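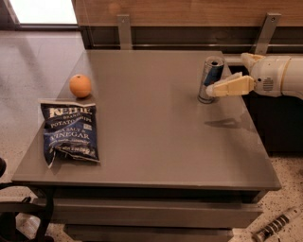
*Snack setting with a piece of fruit, a bag of chips and a canned drink.*

## Setting Out Individual Snacks in the Hetham Meeting Rooms

This guide applies to all staff and temporary hosts who prepare refreshments for meetings of up to 16 guests. It replaces the February version. Meals and hot drinks are covered separately in the Inmont catering handbook.

### What each setting contains

A standard setting consists of one piece of whole fruit, one sealed bag of chips or crackers, and one canned drink. Oranges are preferred because they keep well and need no refrigeration. Bananas may be substituted when the order from Ruotsalainen is short. Chips should be a plain or lightly seasoned variety. Sea salt and vinegar is acceptable, but a plain alternative must be available on the side table.

### Preparing the table

1. Clear the tabletop of papers, cables and cups left by the previous group.
2. Wipe the surface with a damp cloth, including the rounded front edge, where crumbs and fingerprints collect.
3. Dry the surface with a clean towel. Matte gray tops show streaks under the ceiling lights and may need a second pass.
4. Wash your hands before handling any food.

### Placing the items

1. Set the fruit toward the back of the table on the left. Rinse and dry it first, and remove any stickers.
2. Lay the bag flat in front of the fruit with the printed side up and the product name readable from the chair. Do not press the air out of the bag.
3. Stand the can on the right, toward the back. Hold it by the side at mid-height and keep fingers away from the top.
4. Leave the space directly in front of the guest free for a notebook or laptop.

Cans should be taken from the refrigerator no more than 20 minutes before the meeting begins. In warm weather, place a Futa paper coaster under each can.

### Allergies and special requests

Requests received with the booking are printed on the room sheet. Keep all packaging intact so that guests can read the ingredients themselves. Do not transfer chips to bowls unless the host has asked for this in writing.

### After the meeting

Return unopened bags and cans to the pantry shelf in Room 105. Whole fruit that has been on a table is not to be reused and goes in the compost bin. Empty cans are rinsed and placed in the blue container by the door.

Questions about supplies or room sheets should be directed to Niilo Heiskanen, Guest Services.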